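My third month of driving the robot

I have been meaning to write this post since July and kept putting it off, mostly because every evening I get home with tired shoulders and all I want is soup. But people keep asking what I do all day, and my sister told her whole book club that I "play video games with a robot," so let's go!

The short version is that I teach a humanoid robot to sort groceries by doing the sorting myself, through its hands. I wear a headset that shows me what the robot's head camera sees, and a pair of gloves that track my fingers. When I close my thumb and first finger, the robot closes its thumb and first finger. Everything gets recorded, and later the recordings go to Monique Lefèvre's team upstairs, who use them to train the model that will do the job without me.

One recording is called an episode. On a good day I get through 115 of them. On my first day I did nine, and I was so proud of those nine.

What surprised me most is how much of picking things up I had never thought about. You reach for a can and your hand just knows. With the gloves on, my hand knows where MY fingers are, but the robot's fingers are longer than mine and there is nothing to feel at the tips. So it's all eyes. I learned to look for the little shadow under a fingertip getting smaller, and that tells me how close I am to the table. Eugénie Cordier taught me the shadow trick in my first week and it changed everything. (She also taught me to take the headset off slowly. Learn from my mistakes, please.)

The other big lesson was to slow down, but evenly. My early episodes were full of stops. I would reach, hover, think, shift a bit, hover again, and then grab. Monique sat with me one afternoon and played some of them back, and she was very kind about it, but she pointed out that the model learns the hovering too. If I dither over a juice carton, we end up with a robot that dithers over juice cartons. So now I plan the grab before I move. Look, decide, go. If I miss, I back off and try again in one smooth motion, and we keep those episodes, because a robot needs to see what recovering from a miss looks like. I love that! It took so much pressure off.

Things that are easy: boxes. Lovely, stiff, honest boxes. Anything with flat sides that stays where you put it.

Things that are hard: bags of snacks, which fold up under the fingers. Bottles lying on their sides, which roll away just as the thumb arrives. Paper cups, oh my goodness. Squeeze a hair too much and the cup is an oval. I had a run of cup episodes last Thursday that I would rather not talk about.

The setup we use right now is called Stotska (all of our table setups have names, and I have no idea who picks them). It is the messy one. Earlier on I worked on Istton, where everything stood upright in neat rows with plenty of space, and I got pretty fast and a bit smug. Then I was moved over to the pile. Things touch each other, things lean, and labels face every which way. You can't just grab the item you want, you have to think about what it is resting against.

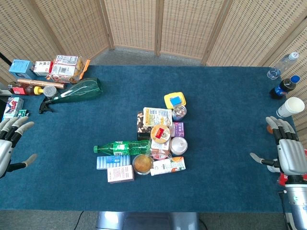
My habit with a pile is to work from the outside in. I take whatever is loose at the sides first, left hand for the left, right hand for the right, and by the time I reach the middle there is more room for the fingers. Tyson Sutherland does it the other way around and goes straight for the top of the heap, and his episodes are just as good as mine. We asked Monique which way she wanted it and she said both, please, the more variety the better. So we have stayed stubborn, each in our own way.

The thumbs deserve a mention too. A human thumb wanders all over the place without being asked. The robot's needs to be lined up first, so before each grab I open the hand wide and turn the wrist until the thumb faces the fingers with the object in between. I caught myself doing it at home with a jar of mustard.

Next up is handing things from one hand to the other, which I have tried for exactly 2 sessions and dropped nearly everything. The goal is about 300 good episodes of that before the next training run. Séverine Le Goff starts as an operator the same week, so I get to be the one passing on the shadow trick this time, and I can't wait. I'll write again once we've got some handovers that don't end up on the carpet!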